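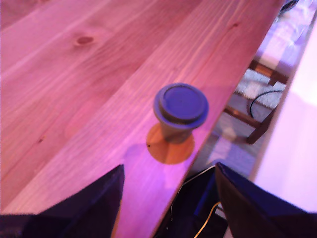 Minutes of the Harnstead Hall Refreshments Meeting, February. The meeting opened at 7:10 p.m. with Ilona Vida in the chair. Present: Abdelkrim Benjelloun, Yen-ting Peng, Aroha Gilchrist. Apologies: Finbarr Hayes. The minutes of the previous meeting were approved. Members considered the pine table, where a small lidded cup stood on a round orange-tan coaster or pad, and agreed that coasters remain compulsory.

1. Supplies
Ms. Gilchrist reported an opening balance of $871. An order of 300 paper cups from Randach was approved.
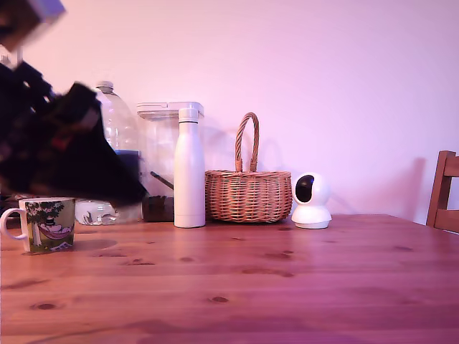

Mr. Benjelloun asked that dry goods be kept in lidded containers and dated on the day of opening. Agreed — labels to be bought at a cost not exceeding $60.

2. Lids and caps
Ms. Peng stated that lids are being put away apart from their containers. It was resolved that each be matched before the cupboard is locked. 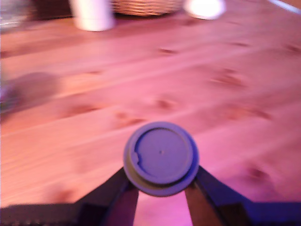

Round cap with small notch at inner rim.

Ms. Peng will ask Vasiliauskas for a price on replacements and report at the next meeting.

3. Lighting
The pink light over the table was discussed. Mr. Benjelloun moved that it be kept for evening events only. Carried — Ms. Gilchrist abstaining. Up to $100 was set aside for a second fitting.
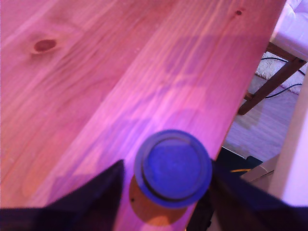

4. Any other business
The offer of a used cupboard from Truvov was declined for lack of space. The meeting closed at 8:25 p.m.

Print | E-mail | 4 shares | 2 comments

Finbarr Hayes: Sorry to have missed it. Please put me down for the cupboard rota.

Aroha G.: Item 3, I would still like it on for the morning group.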